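The Desk Where the Back Issues Go

Shih-chieh Kuo keeps his magazines the way other people keep records or seed packets. They have their own shelves, their own order and their own rules about who gets to take them down. The shelves run along one wall of the apartment he shares with Pin-yu Chuang, and when he started sorting them in June there was no room left to put anything back.

The first rule he made was that every issue had to pass over the desk. It could not go straight from a box to a shelf. It had to be laid flat, cover up, and looked at in decent light.

"I was buying things I already owned," he says. "I had two copies of one issue, 13 spines apart."

Most of what he collects is illustrated: fantasy, science fiction, comics news, art supplements. He buys for the covers first and reads later, if he reads at all. Chuang is the reader. She has been known to pull an issue out of the sorting pile and keep it for a week, which sets the whole job back.

The desk is plain light wood, and he likes it that way. A dark surface makes every cover look brighter than it is, and a glass one shows every fingerprint. On pale wood he can check the edges and the corners, then decide where the thing belongs. 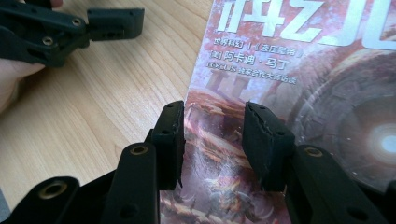
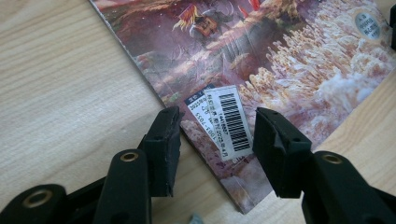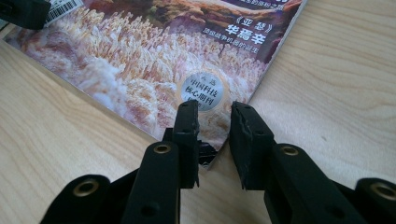 Stickers are the part collectors argue over. Kuo leaves them on. A seller's label or a seal is part of how an issue got to him, and he has seen what happens when people go at glossy stock with a hair dryer and a fingernail. Siu-fong Shek, who trades with him a few times a year, takes the other side. She removes paper labels with a plastic scraper and lighter fluid, and by her own count she has ruined 12 covers learning how.

They do agree on sleeves. Both use the soft clear kind, open at the top, one issue to a sleeve. Kuo slides the magazine in spine first so the loose corners don't catch. He used to add a backing board to everything, but the boards doubled the width of the collection, and now only the oldest issues get one.

The order on the shelf took longer to settle. By title was no good, as half the titles had changed names. By date meant a lot of gaps. He tried sorting by color for a month -- purples on the left, browns and oranges in the middle, whites at the end -- and Chuang says it looked wonderful and she couldn't find a thing. They went back to titles, with a notebook listing the name changes.

There are 19 boxes left in the hallway. Kuo does one in an evening when he is in the mood and none when he isn't. Chuang has asked for the hallway back by winter, and he has told her she can have the half nearest the door.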